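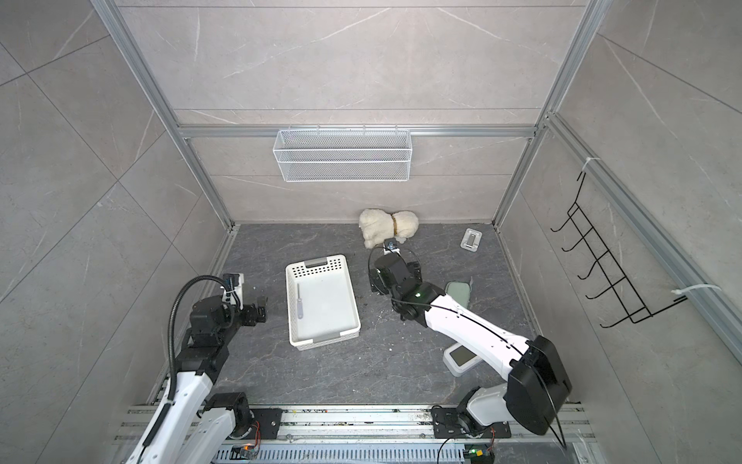

Both arms at work on their shared rail, Lodus open day

Subject: Re: [workshop-list] Lodus open day, was it worth the trip?

Hello all,

A few of you wanted to hear how Saturday went, so I'm doing it in one go before I forget the good bits. Short version: yes, go next time, and get there early! They took 50 visitors through the building in small groups and the queue at the tea urn was nearly as long as the one for the robots.

We had 30 minutes at the arms with Zixuan Shao, who was very patient with us. The job was tidying, plain and simple, with the sort of stuff you'd find on anybody's spare-room floor. There was a soft toy lying by the back wall, a basket hung on the rail behind it, a row of hooks down the right-hand side, and a white tray in the middle with a screwdriver in it. I'd gone in expecting car parts, so I was charmed from the start (Dale Fraser less so, he wanted car parts).
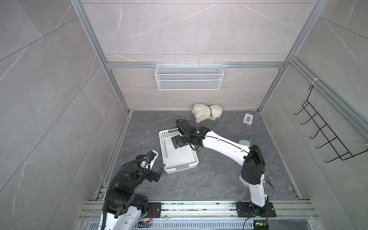

Lemlem Demissie
Visits organiser, workshop-list

What got me was how much thought goes into a dull little thing like a screwdriver. Zixuan said a slim tool lying flat is a pain for any gripper, as there's hardly anything to get hold of and the sides of the tray get in the way of the fingers. Then you've got two arms sharing one patch of floor, and each has to keep out of the other's road - Dale asked what happens if they don't, and was told "paperwork".

I also asked why they bother with a plush toy. Soft things change shape when you squeeze them, so you can't plan the grip as neatly as you would for a box. I've been looking at my own laundry pile differently ever since.

The talk upstairs on the Prodmont project was a bit over my head, but Aaliyah Lachance took notes and will send them to anyone who asks her nicely. 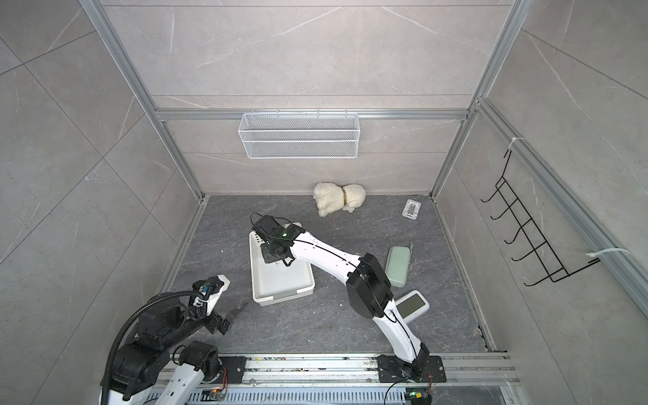 Thaddeus Boateng wrote:
> I couldn't make it in the end. Did they let you have a go
> yourselves, or was it all behind a rope? I'd be more tempted
> by the next one if I could drive the thing. Also, is there
> parking?

No driving for us, Thaddeus, but you could stand close and ask whatever you liked. Parking is round the back and fills up by ten. The next open day is in November and I'll post the booking link when they send it to me.

Lemlem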